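Workshop tips: getting a small robot arm to put things where you want them

We use cookies to remember your settings and to count visits. By carrying on, you accept this. Manage choices.

These notes come out of a bench study on pick-and-place training in simulation, written up by Hala Khasawneh with corrections from Elie Masri. The study asked a narrow question: if an arm learns to move a small block on to a marked square entirely in simulation, which changes to the simulated surroundings make it do better on a real bench? The tips are for people with a desktop arm in a shed, a spare room or the corner of a kitchen. Some apply equally to arms programmed by hand.

The real bench was a Rizzi worktop on two Fenberg trestles. The arm was a small hobby type with a two-finger gripper, and the program we compared everything against is called Kemorholm. Other arms will differ in reach and in the amount of play at the joints.

What was tested

Each version of the controller was trained on 2000 simulated attempts and then run on the real bench. An attempt counted as a success if the block finished fully inside the marked square and the gripper had let go of it. A block resting on the line counted as a failure. Real runs totalled 131 across all versions. The small number means that modest differences between versions should be ignored, and we report only the ones that showed up in every batch.

There were five versions. The first used a plain grey surface and a plain grey background. The second changed the lighting only. The third changed the surface pattern only. The fourth changed the ground and background behind the surface. The fifth changed everything together, with a fresh combination for each attempt.

The fifth was best in every batch. The first was worst, and it failed in a consistent way: it reached for the near edge of any shadow darker than the block. The second removed most of that fault. The third and fourth each helped with cluttered benches and made no difference on a bare one.

Tip 1. Fix the base before you adjust anything else

A base that creeps will spoil every other measurement. Screw it down through a plate if the bench allows it. If the bench must stay unmarked, screw the arm to a separate board and clamp the board. Double-sided tape held for one afternoon and then let go at the rear corner, where the load is highest when the arm is stretched out.

After fixing, push the elbow sideways with one finger and watch the base. Any movement at the plate means the screws need another quarter turn or the holes are worn. Worn holes in softwood can be packed with a matchstick and glue. Leave this overnight before putting the screws back.

Write the base position on the bench in pencil, including which way the front faces. We lost a batch to a base that had been refitted slightly turned.

Tip 2. Mark the target so that it survives being partly covered

During a placement the gripper hides a large part of the target. A square marked only by its outline can lose two sides at once, and the controller then has little to go on. A filled square is easier to follow. Tinted clear film is suitable, cut with a sharp knife against a steel rule. It should differ from the surface in lightness as well as in colour, or it will vanish under a yellow lamp.

Do not make the target the same size as the block. Allow a margin on every side. With no margin the final correction becomes a long series of small nudges, and the block tends to end up further away than it began.

Tip 3. Vary the surroundings more than seems sensible

In the fifth version the work surface was given blocky patterns in several shades, and it was laid over whatever ground the program picked from its store: floorboards, gravel, cloth, bare soil. None of these resembles a kitchen or a workshop. Realism made little difference in our tests. The spread between one attempt and the next mattered a good deal more.

One of the outdoor combinations has a patterned green surface over sandy dirt, with the black arm reaching left to a pale object beside the translucent target square. The shadow under the gripper is darker than most of the green near it, so this was a useful case for checking the shadow fault described earlier.
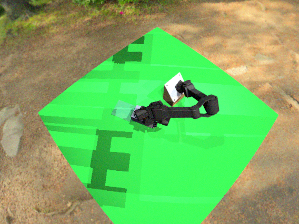
Tip 4. Deal with shadows at the bench as well

Training with varied light reduces the problem but leaves some of it. A single lamp behind the arm throws the gripper's shadow forward on to the block at the moment of closing. Move the lamp to the side, or use two weaker lamps on opposite sides. A sheet of greaseproof paper taped well clear of the bulb softens the edge of the shadow. Use an LED bulb for this and keep the paper away from anything that gets hot.

Daylight from a window is harder to manage. Runs made near the window on a bright day were less consistent than those made with the blind down. If you have no blind, turn the bench so that the window is to one side of the arm.

Tip 5. Check the folded positions

Most people test an arm stretched out, where sag is easy to see. Errors with the arm folded back on itself are less obvious. The elbow is sharply bent, the wrist is close to the base, and a small error at the shoulder shows up as a change in height at the fingers. Our arm touched the surface in this position although it cleared it easily at full reach.

To check, place the block at four positions, two close in and two far out. Bring the fingers to the same commanded height at each. Slide a piece of card under the fingertips. If it passes freely at the far positions and catches at the near ones, correct the shoulder zero first and the elbow second. Doing it the other way round means doing both twice.

Look at the cables while the arm is folded. A cable that hangs well at full reach can form a loop and catch on the wrist. Tie it to the upper link with enough slack for the elbow to close.

Tip 6. Release slowly and lift straight up

Many of the failed placements on the real bench were good placements spoiled at release. One finger left the block before the other and dragged it over the line. Two changes helped. The first was to halve the opening speed for the start of the movement. The second was to pause before lifting, so that the arm stopped swaying.

A strip of thin rubber on each fingertip improves the grip but makes the block stick at release. Cotton tape gave a fair balance. Replace it when it turns shiny.

Wipe the surface between batches with a barely damp cloth and let it dry. Flour, sawdust and sanding dust all change how far a block slides.

Tip 7. Keep the log dull

Record the version, the lamp position, the block position and the result. Add a note only when something was different from the previous run. Maysoun Saliba kept ours in a ruled notebook and copied it out at the end of each batch. It was her log that showed the failures bunching at the near left position, which led to the check in Tip 5.

Do not stop a batch early when it is going well. Set the number of runs beforehand and finish them, including the ones where you can see that the arm is about to miss.

Limits of the study

Only one arm and one shape of block were used on the real bench. We did not test soft items, round items or anything with a handle, so the results say nothing about mugs or cutlery. The surface was flat throughout. A tea towel under the block was tried once, informally, and the fingers picked up the towel.

We also cannot separate the effect of surface pattern from that of background in the fifth version, as both changed on every attempt. Tarek Daher has suggested changing the background only every tenth attempt to see whether the gain remains. That work is planned for September on the same bench, with an Alard lamp on each side in place of the single one used here.

Correction, 7/16/24: Tip 5 originally gave the elbow before the shoulder in the order of adjustment. The order now printed is the right one. Thanks to Lachlan Rennie for following the old version to the letter and writing in.

Get new workshop notes by email. Enter your address to join the newsletter. You can unsubscribe at any time.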